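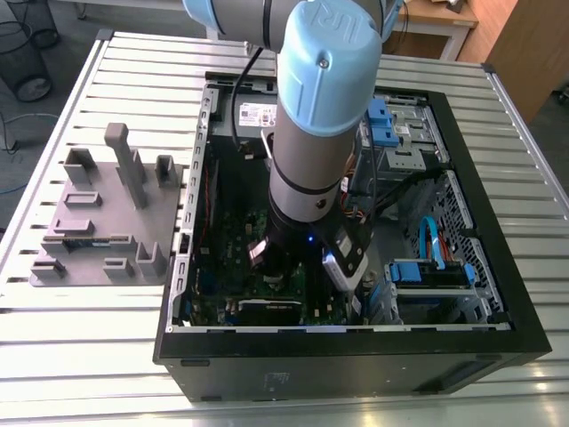 Nondura: progress report to Viren
Dec 30, 2023
Prepared by Jana Strobel, line producer

1. Where the shoot stands

Principal photography on season one of Nondura is on schedule. We have shot six of the eight episodes. Episodes seven and eight were always planned for the new year, when the lake house location becomes available again. The courtroom set stays up until then and is paid for.

We lost two shooting days this month. One was a power failure at the stage, the other was illness in the main cast. Both days were made up by moving the hospital corridor material to second unit, and neither changed the end date.

2. Cast

All recurring roles are now filled. Maëlle Zacharias has signed for the last two episodes as well as the four she has already shot, which settles the question raised in our previous report. Her contract includes three days of interviews and press stills. The part of the younger brother was recast after the table read, and his scenes in episode two were reshot in a single day with the original crew.

The open call for background players brought in 700 applications. We registered 156 people and expect to use most of them in the wedding sequence in episode eight.

3. Post-production

Episodes one and two are picture locked. Episode three is in its second cut. The notes we got from Viren on episode one have been worked in except for the request to shorten the opening dinner. The director would like to keep it at its present length and will send a short explanation separately.

Sound is handled by Tellex. Their first mix of episode one had dialogue too low in the car scenes. The second mix is fine. The composer has delivered 30 minutes of music, enough for the first three episodes.

4. Budget

Spending is within the approved total. Costumes went over by $3,778, mostly for duplicates of the wedding dress, and this was covered from the travel line. We have not touched the contingency. The insurance claim for the power failure has been filed and we have no answer yet.

5. Next steps

Shooting resumes after the break with four days at the lake house, then the wedding. We need two things from Viren before then: approval of the episode seven script, sent earlier in December, and a decision on the teaser. Zacharias is only free for the teaser during the first week back, so a late answer would mean cutting it from existing footage.

The signed call sheets and the full cost report are attached.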